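# Soup Weather, and a Pot of White Beans

January 10, 2020

I've been meaning to write this one up since before the holidays, and then the cookies took over, and then the company came, and well, you know how December goes. 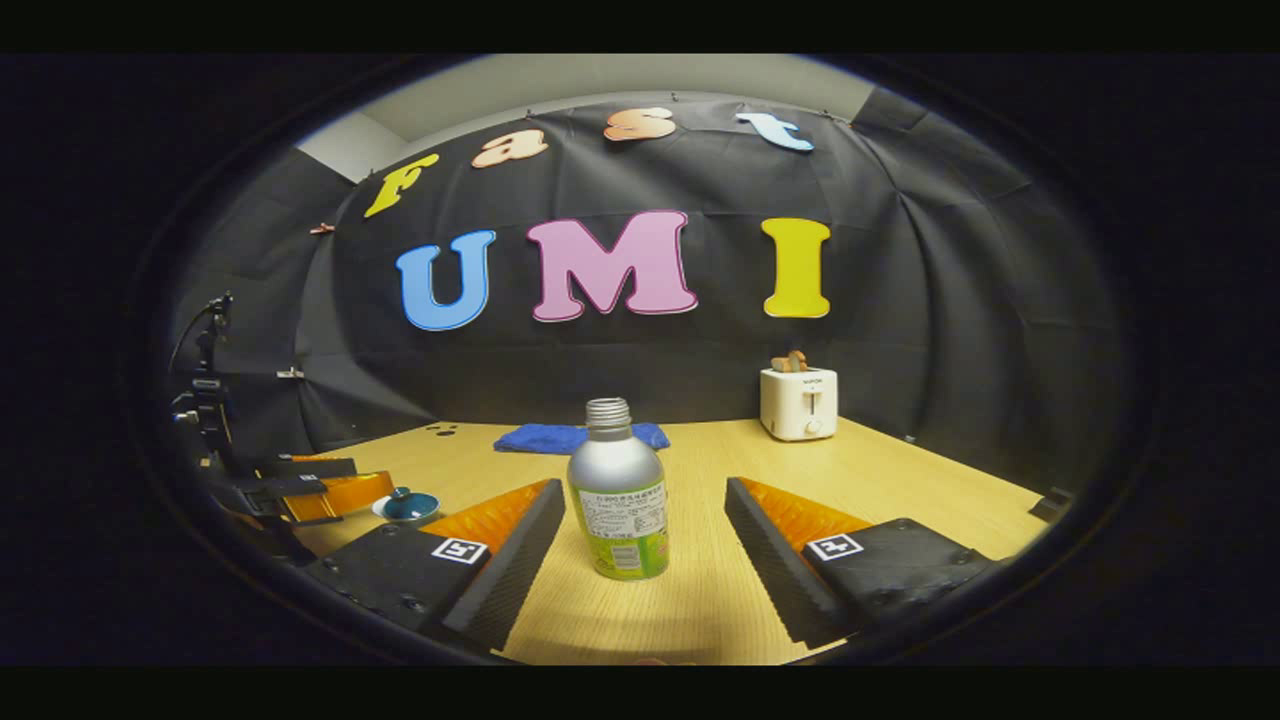 Anyway, beans! I grew up thinking I didn't like them (mushy, gray, from a can with a dent in it) and it took moving to Brunermont, where winter hangs on well into March, to bring me around. The little grocery on Jacobs Street sells dried white beans by the scoop, and I came home with 2 pounds of them the first cold week we lived here and had no idea what to do next.

What I do now is soak one pound overnight in the big blue pot with a spoonful of salt. In the morning I drain them, then soften an onion, two carrots and a rib of celery in more olive oil than seems polite. In go 8 cups of water, the beans, a bay leaf and the heel of whatever Parmesan is hiding in the cheese drawer. Low heat, lid tipped a little, and I start tasting after an hour. The last batch took closer to two, and I blame the beans for being old, though it might just be my stove.

Garlic goes in late. I used 9 cloves last time, sliced thin and warmed in oil until they barely turned gold, and my husband went back for a third bowl, so I'm calling that the right amount. Then a big handful of kale, a squeeze of lemon, and salt again because it always needs it.

It's better the next day, thick enough to spoon over toast. I froze some in pint jars and forgot to leave room at the top, so please leave room at the top!

Next up I want to try the rye rolls from the bakery over in Stondmont, if I can ever get my starter to wake up. If you have a good one that doesn't need 10 hours of babysitting, leave it in the comments.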